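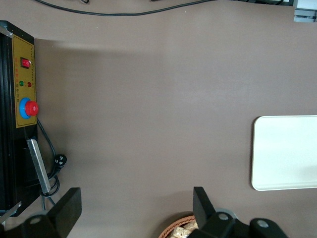

Control box and gripper, from the wrist camera.

Gisoven demo day: notes and data card

Status: unofficial. Written by a visitor from Gouveia who was handed a copy of the recordings after the open day. Nothing in here was reviewed by Gisoven.

What this is

Recordings from a shelf-stocking demonstration at the Gisoven site in December. Two arms, snacks and drinks, trays, baskets, clear plastic racks. The invitation promised "retail-ready handling." I would call it a tabletop demo with groceries on it, and I suggest you read the files that way.

The copy I received has 19 episodes. The handout says 100 were recorded over the season and the slide shown at 2 p.m. said 3898, with no unit. I asked whether that meant episodes, grasps or seconds of video and got three different answers. Until somebody writes it down, please don't cite that number.

Contents

episodes/ one folder per episode, wrist and fixed views
labels.csv item names, typed by hand, spelling varies
notes.txt my notes from the day, unedited
putow_export/ the same episodes run through the Putow converter

The Putow export drops the last frames of some episodes. Use the originals if you care about how a placement ends, and you should, as that is where most of the arguments start.

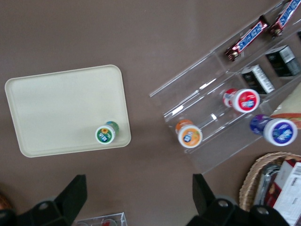 Wrist view over the tray and rack. Small green bottle on the tray, Snickers bars in the top lane.

Things to know before you use it

Clear plastic is hard on any depth sensor and the racks are full of bright reflections. The presenter called this "solved." I saw no numbers to back that up and there are none in the folder. If your detector works here, check it against frames with the lights at another angle before you believe it.

Item variety is narrow. Small bottles, cartons, candy bars, a few wrapped things. Fine for testing a pick on rigid packages. I wouldn't draw conclusions about produce, bags or anything heavy.

Layouts change between recordings, but I found no log of who moved what or when. Do not assume file order is time order.

There is no success flag. Brotix, who supplied the labeling tool, has a field for it in their template. It was left blank in every row of my copy. The headline success rate in the talk therefore can't be reproduced from this data. 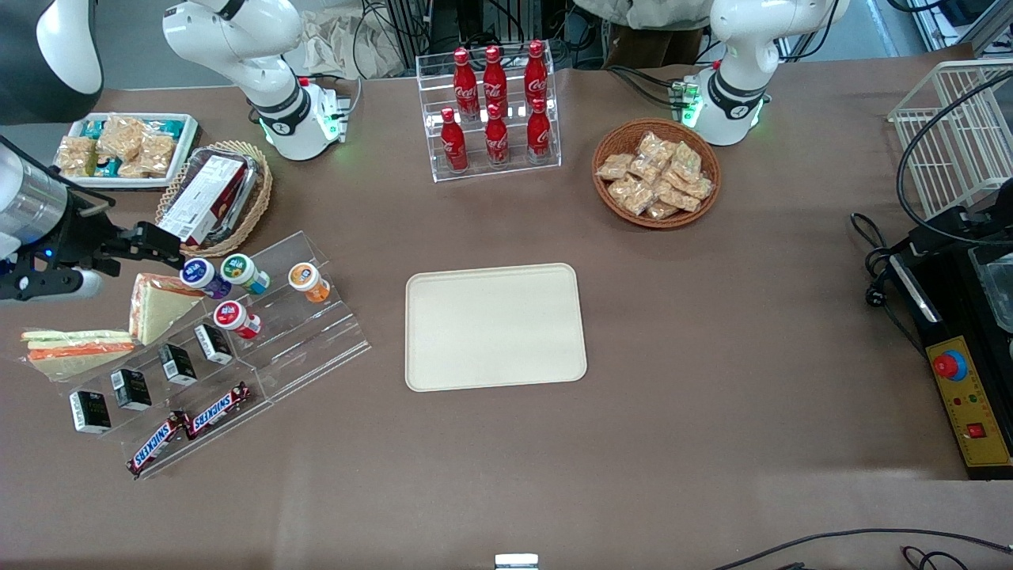
I asked twice how much of the routine was scripted and how much was being driven by a person. The answer was "a mix." That may be perfectly reasonable for a demo, but it needs a column in the labels file, and without one I would treat every episode as possibly teleoperated.

What it's good for

Checking calibration between views. Testing segmentation on shiny packaging. Practicing file conversion.

What it's not good for

Claims about autonomy, speed or readiness for a store.

Known problems

- labels.csv has "choc bar", "chocbar" and "candy" for the same item
- timestamps are local time with no zone given
- around a third of the wrist files open with a still arm, trim those yourself
- no license file; I asked for one and will add it if it arrives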